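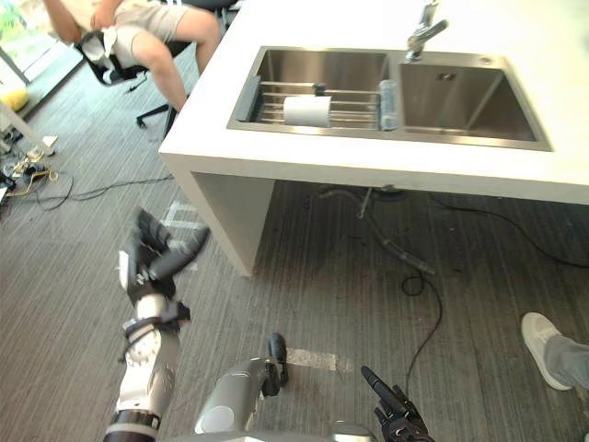

Which is better for kitchen work, a hand with fingers or a plain two-jaw gripper? The hand with fingers picked up more kinds of object in a trial at Flistcombe, but the two-jaw gripper was quicker and broke down less often.

The trial was run by Ravska, which fits out robots for care homes and small hotels, and finished in July. It compared the firm's black multi-fingered hand with the Boyer gripper, a simpler tool that opens and closes on a single motor. Both were fitted in turn to the same arms and run by the same controller, so that any difference would come from the hands alone.

In all, the robot made 1776 attempts at lifting, moving or putting down household items at a white kitchen island with a double sink. Of these, 835 were made with the multi-fingered hand and the rest with the Boyer. The difference came from lost time: the hand needed resetting more often and had to rest when its motors grew warm.

Items included plastic bottles, rolls of paper towel, mugs, cutlery and folded cloths. Soft items gave the clearest result. The two-jaw gripper tended to crush a paper roll or lose hold of it as the arm turned, while the fingered hand could close around it with less force. With bottles there was little between them. Cutlery lying flat was hard for both, and the team stopped using teaspoons in the second week after one went down the plughole and the waste had to be taken apart.

Nazareno Zanetti, who led the trial, said the choice of surface mattered more than he had expected.

"A roll of paper on a worktop is easy," he said. "Put the same roll across the bars of a dish rack and the fingertips catch on the bars. We changed the approach angle four times before we were happy with it, and I would still like to try a fifth."

Steel sinks also caused trouble for the cameras. Light bouncing off the brushed walls of a basin made the depth readings jump, and the arm sometimes stopped short of the object. The team tried two cameras, one at the head and one at the wrist. The wrist camera gave steadier readings close up but lost sight of the object once the hand was over it. The final runs used both, with the controller switching from one to the other in the last part of the reach.

The controller, called Flatwood, was written by Ravska and was itself changed during the work. An early version treated the left and right arms separately, and the hands knocked together several times over the sink. The later version plans for both arms at once. It is slower to start moving, by a little under a second, but there were no more knocks after it was put in.

Repairs were logged as well. The multi-fingered hand had two broken tendons and a worn thumb joint, each of which meant half a day off. The Boyer needed a new set of rubber pads and nothing else. Around 305 attempts were thrown out of the final figures because of faults in the cameras or cables which had no bearing on the hands.

Ravska has not said which hand it will offer first. Mr Zanetti said a hotel that wanted cups moved from a tray to a rack would do well enough with the Boyer, and that he would fit the fingered hand only where cloths and paper goods had to be handled. A robot with one of each has been suggested by staff, and the controller would allow it, though the arms would then have to be given different jobs.

A second trial is planned at the same site. It will use wet items, which were left out this time, and a new glove for the fingered hand with a rougher surface on the fingertips. Teaspoons will be back on the list, with a strainer over the plughole.

The results are to be shared with the homes and hotels that have asked for them.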